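4.2 Set lists and the share of older songs

The set lists were taken from the Stendia concert archive, where they are entered by people who attended the shows and later checked by a second reader. We kept only rock bands that had released at least one new studio album in the five years before the concert. Festival slots were left out of the main sample, with the exception of the Pitance festival, where bands play a full-length set. This left 208 set lists. Medleys were counted as one song and assigned to the album of their first title. Covers were left out of the album counts but kept in the total number of songs, so the shares reported in this section do not always add up to one.

A song was called "older" if it came from one of the band's first three albums. The cutoff is simple and does not work equally well for every band. Some groups had their best-known period later, with the fourth or fifth record, and for them our measure is likely to understate how much of the show looks back. We tried a second cutoff based on the year of release. The order of the bands changed in a few places, but the overall pattern stayed the same.
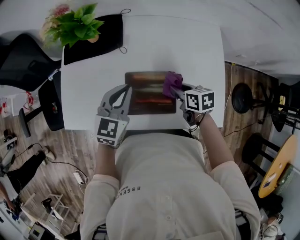
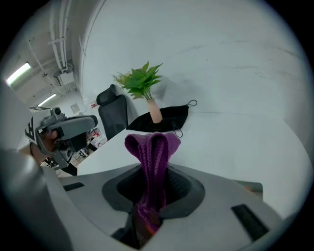
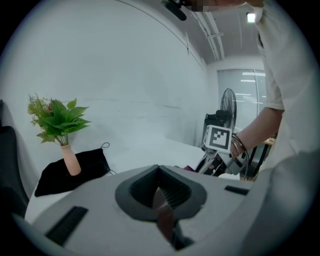
Figure 2. First: a person at a white table with gray hand-held grippers. Second: a purple knitted cloth and a light gray gripper. Third: a light gray gripper, with a person standing at the right.

Venue size matters more than we expected. In rooms holding fewer than 1,000 people, bands placed new songs throughout the evening and often opened with one. In halls with room for 2,000 or more, new songs were grouped in the middle of the set and were seldom played in the encore. The Zervas Hall in Calholm is useful here, as it can be run with or without its balcony, and several bands in the sample played it both ways. Their sets in the smaller layout had more new material, although the stage, the sound system and the local audience were the same.

A change of members had a weaker effect. Bands that had replaced a singer played fewer of the early songs in the first year with the new lineup, then returned to them. Where a drummer or bass player had been replaced, we found no clear difference from one tour to the next. We did not look at tempo or key, both of which may change when a new player joins.

Ticket price was available for only part of the sample and is treated separately in Section 4.4. The shows played in May were also checked on their own, as many tours begin in that month and early dates tend to be used for trying out the running order. Removing them made little difference to the results.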